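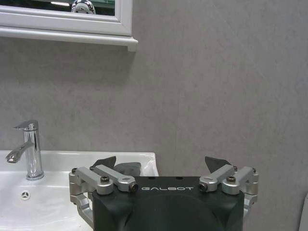
Stornen opens design and film studio in Sultdale

Stornen, the branding and marketing agency, has opened a second studio in Sultdale. The new office will house the agency's design, film and photography teams under one roof for the first time, and will serve clients across the region from February.

The studio opens with 14 members of staff, nine of whom have moved from the agency's existing office in Hurkus. The remaining five are new appointments in illustration, motion graphics and copywriting. Stornen now employs 29 people across its two sites.

The agency was founded as a print design business and has since added brand strategy, web design and video to its services. Film work in particular has grown over the past two years, and the Hurkus office no longer had the space for it. Until now, most filming has taken place in hired rooms, with editing carried out elsewhere.

The Sultdale premises occupy the first floor of a former seed warehouse near the railway station. They include a daylight photography room, two editing suites, a sound booth and a meeting room that can be booked by clients for their own workshops. Much of the original brickwork has been kept.

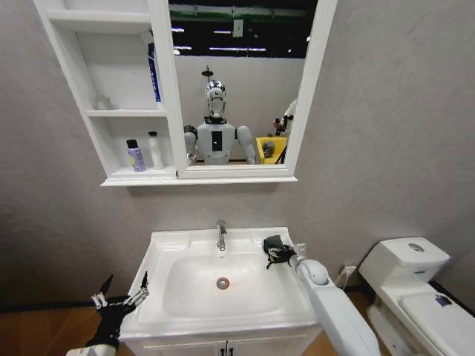
Stornen has also confirmed that it has been appointed by Breathnach, the family-owned furniture maker, to deliver a full review of its brand. The work covers a new visual identity, a printed catalogue of almost 100 pages and a series of short films showing how the company's chairs and tables are made. It will be led from Sultdale, with the web design team in Hurkus responsible for the online shop. The first of the films is expected in the spring.

A spokesperson for Stornen said: "Our designers, writers and film-makers do their best work when they can talk to one another across a table. Sultdale gives them that table. We are grateful to our clients for their patience during the move, and we look forward to welcoming them to the new studio."

The agency will offer two paid placements each year at the new site, open to people living in the area who are starting out in design, photography or film. Each placement lasts for 20 weeks and includes time with every team. No degree is required, and applicants will be asked to send a small selection of their own work - finished or unfinished - with a short covering letter. Details will be published on the agency's website.

Existing contact details for all clients remain unchanged. Visitors to the Sultdale studio are asked to use the side entrance until work on the main stairway has been completed.

About Stornen

Stornen is an independent agency providing brand strategy, graphic design, copywriting, photography and film. It has studios in Hurkus and Sultdale, and works with manufacturers, retailers, charities and public bodies.

Media enquiries should be sent to the Stornen press office. Photographs of the studio and samples of recent work are available on request.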